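The Lolbridge Inheritance

The Savadon Office of Estates wishes to place on record the matter of the orchard at Lolbridge, which was left in the month of January to whoever could prove they had never wanted it.

Claims were received from 21 households. Each was required to appear before the Office and state, in plain words, its lack of interest in the property. The hearings ran for most of the winter. Several claimants spoke with such feeling about not wanting the orchard that the Office was obliged to dismiss them.
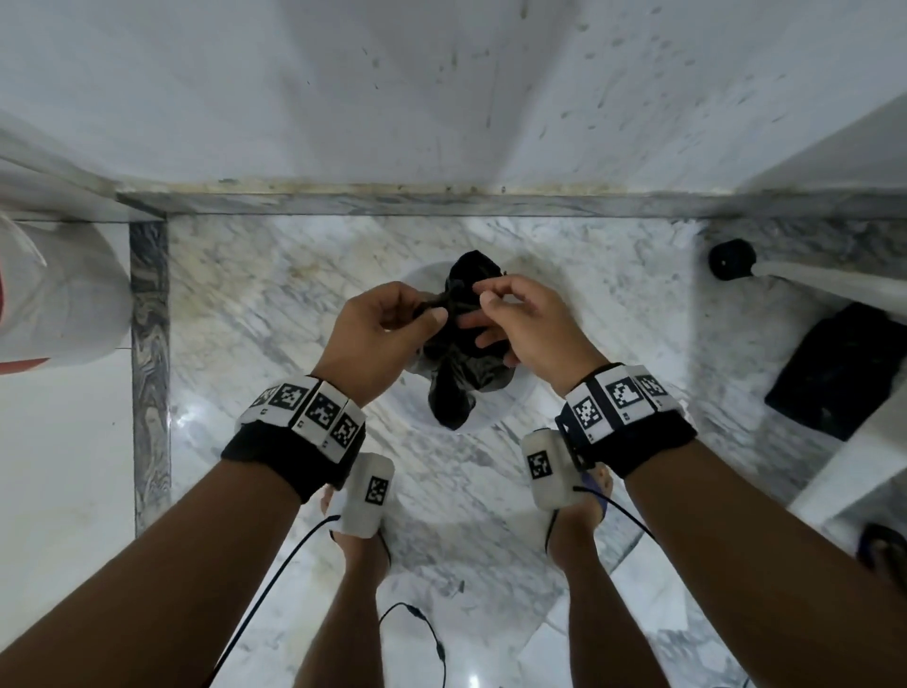
By Brastine

The will made no provision for upkeep. While the hearings went on, the trees were therefore tended under a temporary order, which allowed pruning and the clearing of leaves but forbade enjoyment. A clerk was sent each morning at seven to confirm that this condition was being met. The clerk's reports were brief at first. By spring they had grown long, and one of them described the light on the east wall for 2 full pages.

The Office took note of this and replaced the clerk. The second clerk asked to stay on after 90 days, without pay, and was refused.

In April the list was reduced to a single household, which had not attended any hearing, had not answered any letter, and had returned the deed unopened. The Office found its case to be the strongest by far and ruled in its favor. The household appealed.

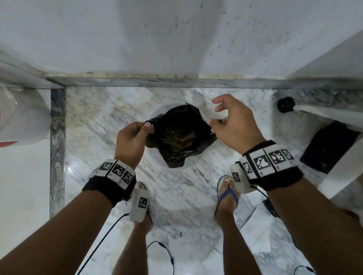

Lü wrote to the Office that same week to ask whether a thing could be forced on people for the sole reason that they had been sensible about it, and whether anyone had thought to ask the two clerks.

The letter was entered in the file as item 142. The appeal remains open, and the gate – by order – is to be kept shut but not locked.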